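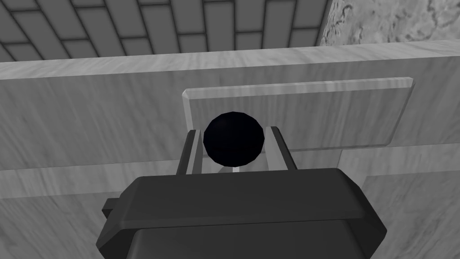
Wekeck Grump Plugs – for people who hate the opener

OK so I've been selling these out of my own kitchen since April and I still get asked if they're a joke. They are (sort of), and they're also a perfectly good pair of earplugs for standing at the back of a punk show and disapproving of it.

Each pack has 2 plugs, a little tin and a folding card that says "I saw them when they were good" on one side and "Too many people in here" on the other. Hold up whichever side fits the evening! My friend Vilho Tikkanen wrote the cards, and he has left more encores early than anyone I know, so you're getting the real thing.

The plugs are soft silicone with a filter in the middle, so you still hear the songs, only less of them. I wore mine through all 40 minutes of Olau's last set (one song, mostly feedback) and could hear the guy next to me complaining the whole way through. That was when I knew we had the filter right.

Sizes: small and regular. Most people are regular. If you've tried regular plugs before and they kept popping out during the loud bits, get the small.

Colors: black, or the other black. Narayanan Menon, who does my packing, swears he can tell them apart, but please don't write in the order notes that you need one or the other for a funeral – we can't promise.

Cleaning: warm water and a drop of dish soap, then let them dry with the tin open. No dishwasher. I tried it and lost one.

We've now sold over 1533 packs, a lot of them to one very cross bar called Schouten, where the staff wear them on karaoke nights. Bars and venues can order the big box, 108 packs, with blank cards so you can write your own insults.

There's also the Indatier cord if you tend to drop things. It clips to both plugs and goes around your neck, and yes, it makes you look like somebody's uncle at a shooting range. Sold separately.

Returns are fine if the tin's still sealed. Opened ones I can't take back, they've been in your ears.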